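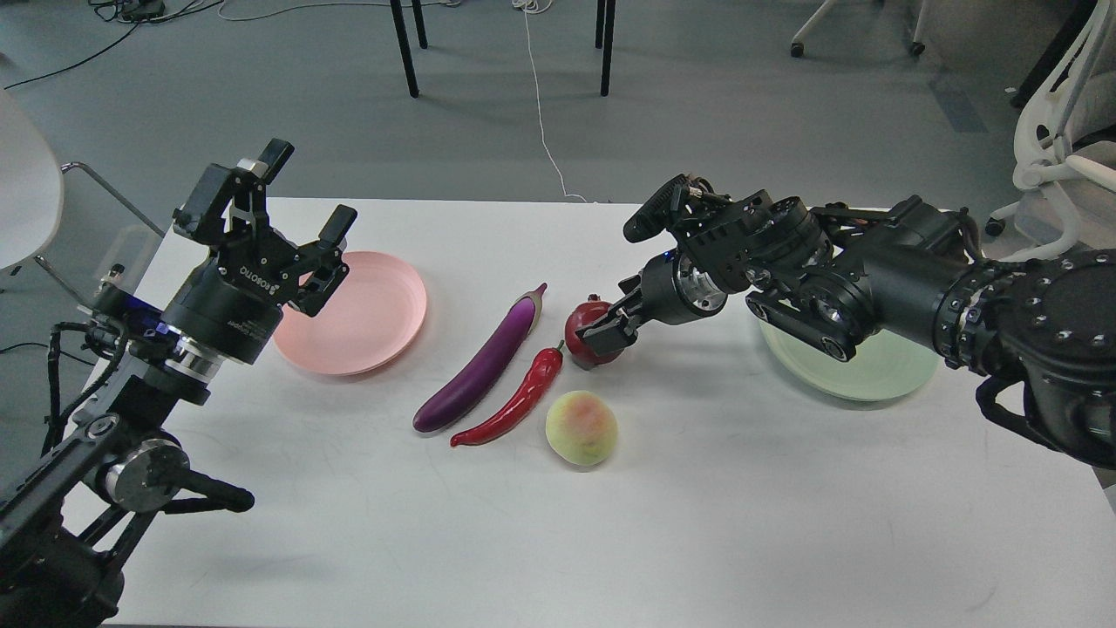 18. März 2026

Siebdruck für den Kunstmarkt in Trunbridge: Das neue Blau deckt endlich richtig satt, sogar auf dem grauen Karton! Janaína hat 120 Bögen durchgezogen, nur 2 davon Ausschuss.

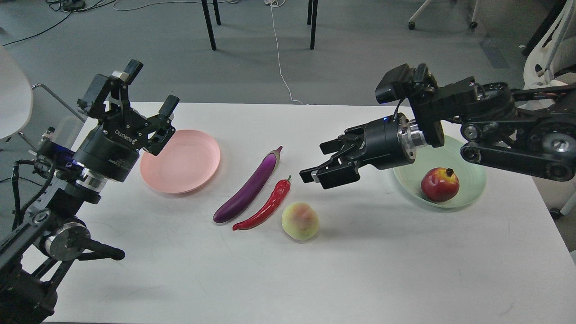 Weißer Tisch mit rosa Teller

Sieb 2 nochmal entfetten, am Rand blutet es leicht. Pentti meint, die Rakel ist zu weich — morgen die härtere testen.
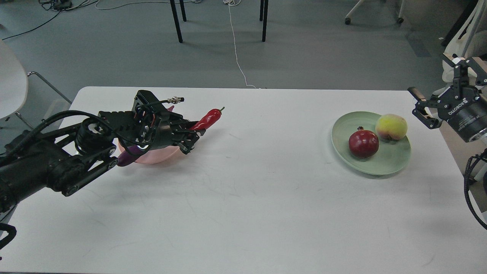 Standplan ist auch da, wir haben die Ecke neben Hilkkas Keramik. Freu mich riesig auf Mai!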